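From: Raffaele Ruggiero
To: Mostach robotics list
Subject: Re: [mostach] Brelum open day, who went and was it worth the drive

Bhupendra Chauhan wrote:
> Hi all,
>
> Brelum are doing their open day again in January and I can't go, my
> daughter has a swim meet at the same time and I've already used up my
> excuses. Could whoever goes please write something up for the list?
> I'm mostly interested in:
>
> - whether the two-arm cells do anything useful yet with kitchen stuff
> - whether they let you drive
> - what they are doing for wrist cameras and how the cable is routed
> - parking
>
> Last year's report was four lines long and two of them were about
> the sandwiches. I think we can do better.
>
> Bhupendra

Bhupendra, I went, so I suppose this falls to me. Taking your list from the bottom.

Parking. The lot behind the building was full before I got there, so they sent us across to the Marchetti lot, which has a barrier, which had opinions. I got in behind a bread van. Allow time.

The talks were upstairs and ran late. The first one was Oltidmont, who have leased two of the cells and wanted us to know it. Their slide said 933 runs since the fall, in large type, and the next slide did not say how many of the 933 had gone well. A man in the second row asked. The speaker said that was a great question and moved on to the one about floor space. I did like their section on fixtures, which was short and had measurements in it.

The demos were downstairs, in groups of 13, which is too many people to stand around one cell. If you are not tall, get in front early. I am not tall and I did not get in front early, so for the first round I mostly saw a fleece jacket from behind. On the second round I stayed by the door and got a good place by the simple trick of not going for coffee.

Do they let you drive? Yes, if you put your name on the sheet. You get a few minutes each, one person on both arms, with somebody from Brelum at your elbow saying "slower" in a kind voice. I heard "slower" a lot. Anyone who has played with the pair in our own basement will feel at home, except that theirs don't sag.

On kitchen stuff: mugs and plates in a wire rack, mostly. I know we all have feelings about mugs. My feeling is that a mug is an easy thing to pick up and an annoying thing to put down, and that a plate is the other way round, and nothing I saw has changed that. The handles are what get you. If the handle faces the wrong way you either come at it over the rim or you go round the far side and start worrying about the wire. One fellow ahead of me went for a plate between the tines and spent his whole turn on it, and then signed the sheet again, so put that down as a recommendation.

I asked the engineer what they would buy first if they were starting over with our kind of money. She said a better table. I have been saying this for two years and would like it noted in the archive.

Price. They would not give a number for a whole cell out loud. There was a sheet for the gripper fingers and the bracket set as spares, and that came to nearly 600 with shipping, which made me go home and look at our printer with new affection.

Now the wrist camera, which I know is the only part you will read twice. White bracket, camera sitting on top of it, purple cable looping out behind with plenty of slack. I had assumed they would tuck it in tight along the link the way we do. They leave it long and let it wander. I asked whether it ever catches and was told "you learn where it is," and I wrote that down word for word.

The rack setup, and a wrist view with an egg-shaped piece on the other arm:
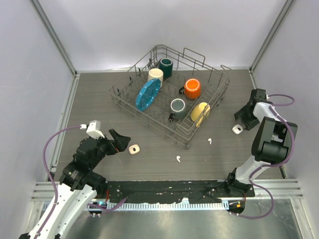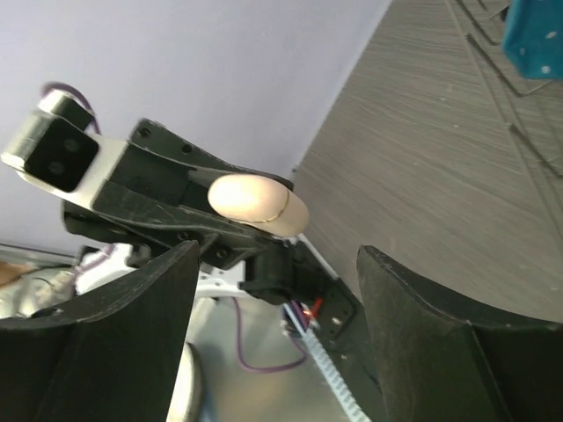

I'd like to try the long loop on our left arm before we print any more of those clips. We have plenty of cable and the clips keep snapping anyway, usually while I am explaining to a guest how sturdy they are. If it's terrible we cut the cable back and say no more about it. I can bring the crimper if someone else brings the connectors, and please check that they are the right connectors, I still have a bag of the other kind from last time and my wife has started asking what they're for.

Also, the rack. Ours is that huge thing from the thrift store and it takes up half the table. I would go smaller, and I would mix up the mugs so that we stop practicing on six of the same one. Bring whatever you don't mind losing. The ones with chips in the rim are fine.

Sandwiches: egg salad or cheese, gone by the second talk.

Bhupendra, how was the swim meet?

Raffaele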